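Jovov Soft-Goods Gripper

March
By Siiri Dambrauskienė

The Jovov is a black gripper for cloth and other limp items. It weighs 371 grams and opens to 135 mm. We tried it on a light blue towel, holding one end and pulling the fabric out straight in front of a coat rack.

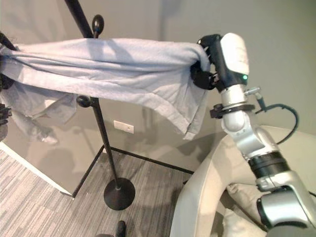

Wrist camera

The Hunavo camera is sold separately – order it with the gripper if you want the bracket fitted. Focus is fixed. Very close to the fingertip the picture is soft, but cloth and finger can still be told apart. 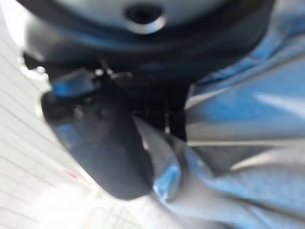
Wrist view with blue fabric against the fingertip.

In the box: gripper, 2 spare finger pads, cable. Lead time is 9 working days. For mounting questions, write to Justinas Stankevičius at Olldale.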